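From the Craft Table: Balloons, Scissors and Other Bad Ideas

Happy August, everybody! I promised in the last newsletter that I'd get to balloons, and then I spent two weeks on the mailbag instead (you people have a lot of feelings about glue sticks), so let's do it now before the summer party season is over.

First, thank you to Rogelio Agbayani, who wrote in from Tiltodcombe to ask why his balloons go soft overnight. Rogelio, my guess is the knot. Most of us stop pulling too soon! Stretch the neck out long, wrap it around two fingers, tuck the end through and then pull until it feels a little scary. If you're still losing air after that, it could just be a tired old bag of balloons. I found one in the back of my own closet that had to be from my niece's graduation, and every single one had gone sticky. Out they went.

Also, please don't blow them up until they squeak. A balloon that's a bit under full will lie nicely on a table, take a marker without popping, and put up with being handled by seven-year-olds. A full one is a drum waiting to go off. I like the long oval look anyway, and you get that by stopping early and giving the thing a gentle squeeze from the sides before you tie it.

Color is a matter of taste, but I'm going to push pale blue on you. It goes with everything, it looks good in the evening, and anything you hold near it stands out, a busy black-and-white card or a pair of scissors with yellow handles, whatever you've got.

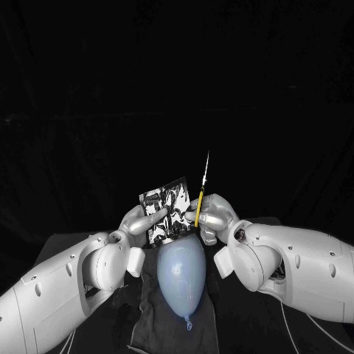
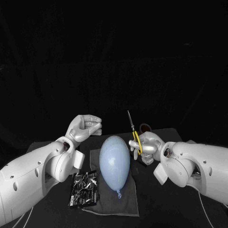
Dark cloth is my other big recommendation, and I will go on about it as long as you let me. I used to do everything on my old flowered oilcloth and could never find a thing. Then Dario Mancuso gave me the end of a bolt of black fabric left over from the Messina stage curtains, and I've had a piece of it up behind my table ever since. It hides the shelves, it hides the cat bed, and suddenly a plain little balloon looks like something special. Don't bother ironing it. Soft folds are fine!

Now, scissors. I get asked every year whether they belong on a balloon table at all, and my answer is yes, but one pair, with one grown-up in charge of them, closed whenever they aren't cutting. Bright handles help a lot on a dark surface, you can find them at a glance. I cut all my ribbon and string before the first balloon gets blown up, and then the scissors go in a jar on the windowsill with the points down. The same goes for anything else with a point on it. Pins, skewers, that broken earring you keep meaning to fix, all of it gets moved to another room.

Syringes come up too, the kind sold for crafts and kitchens. They are so handy for putting a little glue or paint exactly where you want it, and I keep a couple in with my brushes. Rinse them right away or you'll be throwing them out by Friday (ask me how I know). For balloons, I'd go with the thinnest paint you can stand and test it on a spare first. Some paints crack when the balloon starts to shrink, and then you have blue flakes in the carpet until Christmas.

If you want a little card or booklet to stand up next to a balloon on the table, fold a strip of cardboard into a triangle and tape it to the back. Leaning it on the balloon works for as long as it takes somebody to open a door.

Some housekeeping. The balloon afternoon is on Thu 18 August in the back room at Ganside, and we have space for 17, kids and adults together. Bring an apron and whatever ribbon you have lying around. If anyone in your house has a latex allergy, please tell me ahead of time so I can set up a paper lantern table on the other side of the room. And pick up the popped pieces as you go, please, before the little ones or the dogs get to them.

Next time I'll be writing about the Trorkumine paper swap and what I brought home from it, including a roll of wallpaper that is far too nice to cut. I'm going to cut it.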